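# Chapter 3: What Steam Does, and What People Say It Does

Steaming has a very good reputation. Ask why, and you will usually hear that it is gentle, that it is healthy, and that it "locks in" something or other. Some of this holds up. A good deal of it has been copied from one cookbook to the next without anyone going back to check, and this chapter asks you to be a little harder to please.
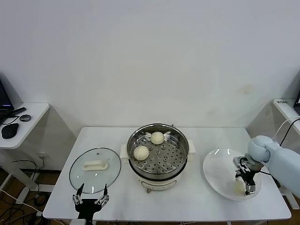
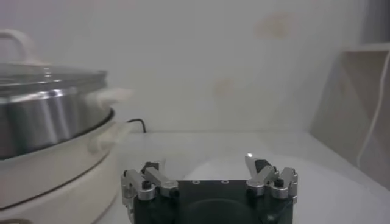
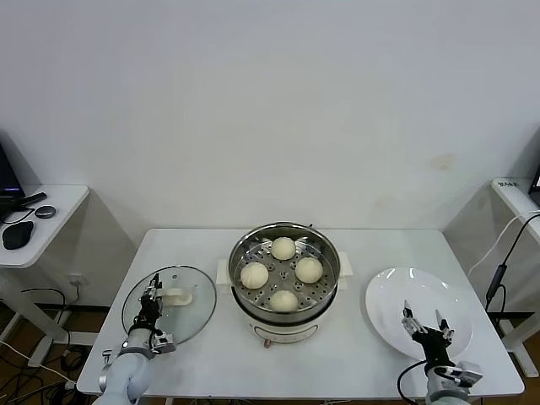
*Electric steamer pot with its glass lid off (first and third) and on (second).*

Start with the word "gentle." Steam over boiling water at sea level is at 212°F, the same temperature as the water under it. When it touches cooler food it turns back into liquid and gives up a large amount of heat as it does so. Anyone who has reached over an open pot without thinking knows how gentle that feels. A 300-degree oven is hotter by the thermometer, yet you can put your hand inside it for a moment and take it out unhurt. Dry air carries heat poorly. Steam carries it very well.

What writers probably mean by "gentle" is that steamed food isn't knocked around. A dumpling in boiling water rolls, bumps the sides, and may split. On a rack it stays where you put it. That is a fair point about movement, and it should be made as one, without dragging temperature into it.

## 3.1 The nutrient claim

The claim that steaming preserves vitamins is better supported, though it is often stated too broadly. Vitamin C and several of the B vitamins dissolve in water. Boil broccoli and some of them end up in the pot, and from there down the drain. Steamed broccoli sits above the water and generally loses less.

Now look at what gets left out. If you drink the cooking water, as you do with soup, much of what dissolved is still in your dinner. Heat also breaks down some vitamins no matter how it arrives, so a vegetable steamed until it goes limp and gray may be no better than one boiled quickly. Other nutrients hardly dissolve in water at all, and for those the comparison means little. When a package says "steaming keeps the goodness in," ask which goodness, in which food, and after how many minutes.

## 3.2 Dough in a steamer

Bread dough shows more plainly what steam can and can't do. In an oven the surface dries, climbs well past the boiling point, and browns. In a steamer the surface stays moist and can't get hotter than the steam, so no brown crust forms. The inside of the loaf is less different than you might expect. In both cases the starch swells, the proteins set, and the gas cells stop growing somewhat below 212°F.

Recipes for steamed dough are full of firm rules. Never lift the lid. Always start with cold water. Always wait before opening. Each one may be worth following in some kitchen with some pot, but the explanations offered tend to disagree with one another. One book blames collapsed buns on a sudden drop in temperature, a second on water dripping from the lid, and a third on dough left to rise too long. All of these could be true at different times. A cook who changes two things at once and gets a better batch has learned very little about either of them.

## 3.3 A word about tests

Suppose a manufacturer, which we will call Wetholm, announces that its new steamer makes softer buns than the Muslow model. Before accepting this, you would want to know:

- whether the same dough went into both machines
- how softness was measured, and by whom
- how long the buns stood before they were tested
- whether any batches were thrown out, and why

A panel of 300 tasters sounds convincing. It is much less so if they all knew which machine they were supposed to like. A panel of 3000 would have the same problem.

The exercises at the end of Section 3.4 use a kitchen scale, a thermometer, and a timer. Write down your prediction before you begin each one, in ink, and leave it there when it proves wrong.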